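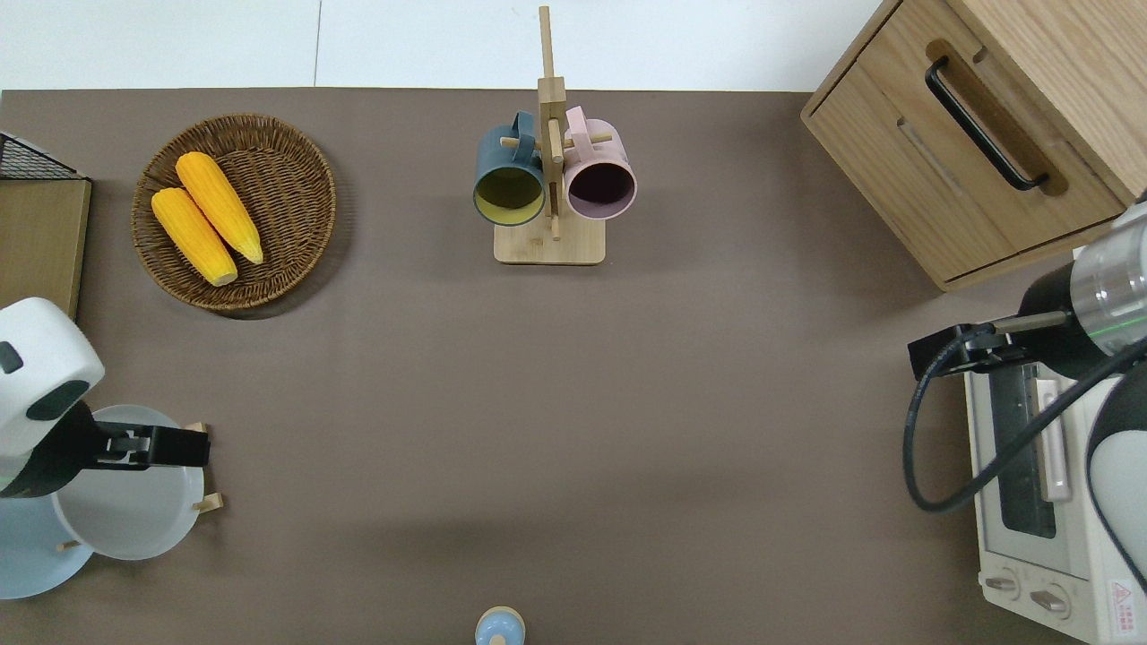 Corn basket, mug tree, little oak drawer cabinet. The brown table is where everything lives until I decide what goes back on the counter.

1/ I've been redoing the kitchen in small pieces since March. Several of you asked for updates after the pantry posts, so this is the counter thread. It's mostly about storage and a bit about corn.

2/ The rule I'm using came from Soledad Cervantes, who redid her own kitchen last year. Take everything off the counter, put it on a table, and only carry back what you used in the past 4 days. The rest goes in a cupboard or leaves the house.

3/ The mug tree goes back. I used to keep mugs stacked two deep in a cabinet and the bottom ones never came out. Two hang on it right now, the teal-gray with the mustard inside and the pale pink with the dark inside. I drink from both every day.

4/ A note on mug trees. Get one with a flat, heavy base. My first one was a round Mak with a narrow foot and it tipped any time you took a mug off one side only. I gave it to Eliseo Manríquez and he keeps dish towels on it.

5/ The wicker basket. It's shallow, so it's no good for onions or potatoes. They roll out. It works well for corn, bread, and anything else you plan to eat the same day. I shake the crumbs out over the sink and wipe it with a barely damp cloth. Don't soak wicker.

6/ Someone asked if corn should sit out like that. Not for long. If I'm cooking it that evening it can wait in the basket. Otherwise it stays in the husk in the fridge.

7/ Black wire mesh basket — this one is still undecided. I had it on the counter for mail, which was a mistake, because then the kitchen is where you do mail. For now it's parked on top of the wooden box.

8/ The drawer cabinet is the best thing I've bought for this room. Light oak, rounded edges, black bar handle. It came from Closta and cost 165 with delivery. I measured for it twice and still had to shift the outlet cover a little.

9/ What goes in the drawer: peeler, corkscrew, scissors, twist ties, the good can opener. What doesn't go in: batteries, takeout menus, keys. Once keys go in, it's a junk drawer.

10/ I looked at a bigger one from Stisley for 258. Nicer finish, but it would have eaten the only stretch of counter where I can roll dough. Iraís Ponce has that one and likes it. She also has twice my counter.

11/ Toaster oven. I went back and forth on this. It takes up the most space of anything here, but I've used the big oven maybe once since spring. It goes back, in the corner by the window, with a gap behind it and nothing stacked on top.

12/ If you're moving a toaster oven anyway, pull the crumb tray. Mine hadn't been out in a long time. Warm water, dish soap, a soft brush, and let it dry all the way before it goes back in.

13/ Rigoberto Serrano asked why I don't just put up shelves. I rent. Also the wall over the counter is tile and I don't want to drill it. He offered to do it anyway — thanks, still no.

14/ Replying to Grigore Rusu: the table isn't new. It's a folding one with a flat brown top, and it goes back in the hall closet when I'm done sorting. Any table works. Just have enough room to see everything at once.

15/ Next is the cupboard under the sink. I have a pull-out rack from Cimus still in the box and I need to find out if it clears the pipe. Will post measurements when I have them.

16/ Dinner is the corn. Butter, salt, a little lime.

Contact · © All posts belong to their author · Back to top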